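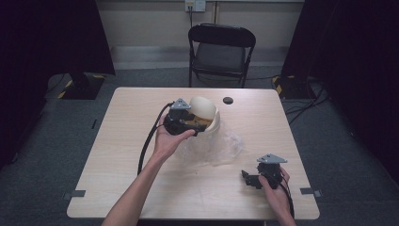

Collect more of it and the planner will sort itself out, was what Stukard wrote under my last post, and I have been chewing on that sentence for most of October. It's a fair summary of what a lot of people in this field now believe. I don't believe it, or I believe a much smaller version of it.

My quarrel is with the software. Hand-held grippers are a fine way to get a person's motion onto a disk. You pick up two of them, you do the job the way you'd do it anyway, and you get trajectories that look like a competent human did them. I have no complaint there. The trouble starts one step later, when those trajectories go into a training run and everybody stops asking what the controller is supposed to do with the answer.

Take the stack we inherited, which is called Tindach. Perception goes in one end, a learned policy sits in the middle, and a thin layer at the bottom turns targets into motor commands. That bottom layer has 38 settings in one config file. I went through it line by line and found 14 that nothing reads anymore. Two of the dead ones have comments saying DO NOT CHANGE. The policy gets all the attention, the slides and the compute, and meanwhile the filter that smooths its output has a cutoff somebody picked years ago for a different arm.

When a grasp fails on a stack like that, the usual response is to record more grasps. We did that too. We had 1,019 episodes on one manipulation job and the failures had barely moved. Then a timestamp bug was found. Wrist camera images were being matched with gripper widths from 4 samples later, so the policy was learning that fingers close a little before they have any reason to. You could have added ten times the data and taught it the same mistake with more confidence.

I bring this up because of plastic bags. Thin, clear, crumpled plastic is the thing I would use to test any claim about perception. Depth sensors mostly read through it or return junk. Segmentation models draw a neat outline around the parts that catch the light and leave out the rest. A person handles it without a thought, partly by feel and partly by knowing what bags do. Very little of that knowledge is in the pixels, and the width of a jaw doesn't carry much of it either.
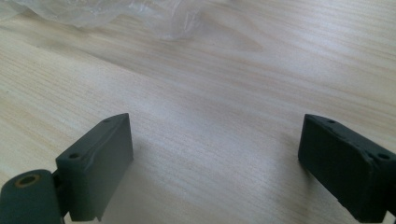
So what does a policy trained on such recordings learn about a bag? Probably a set of motions that were right for the bag in the recording. Sometimes that's enough! I've seen it be enough, and I was pleased. But I would like the software to be able to tell me when it isn't, and at the moment it can't. Most of these policies output an action at every tick with the same calm whether they have a clue or not. A classical planner would at least have the decency to return an error.

People tell me Jeso has fixed this with a confidence score. I tried the version I could get. The score went down when I turned the lights off, which I could have predicted, and stayed high when I swapped the object for one it had never been trained on. Obi does better, in my opinion, and it does so with a boring trick: it logs the distance between what the policy asked for and what the hardware did, and it stops when the gap stays wide. There's no learning in it at all. It has saved me more hours than any model upgrade I've installed.

I know how this sounds. Every generation of engineers thinks the next one is skipping the hard part, and some of the things I swore would never work now work on cheap hardware in messy rooms. If somebody had shown me current two-handed demos when I was starting out, I'd have assumed there was a person behind the curtain. I was wrong about how far imitation would go, and I may be wrong again.

Still, if you want to change my mind, please don't send another highlight clip. Send me the replay tool. Show me that I can take one failed attempt, step through it, and see what the camera saw, what the policy asked for, and what the motors did, all on one clock. Show me the list of settings, with the dead ones removed. Tell me how many attempts you left out of the video and what happened in them.

Stukard has offered to run my bag test on his own setup, with his own data and whichever model he likes. I've said yes, on the condition that the logs come with it.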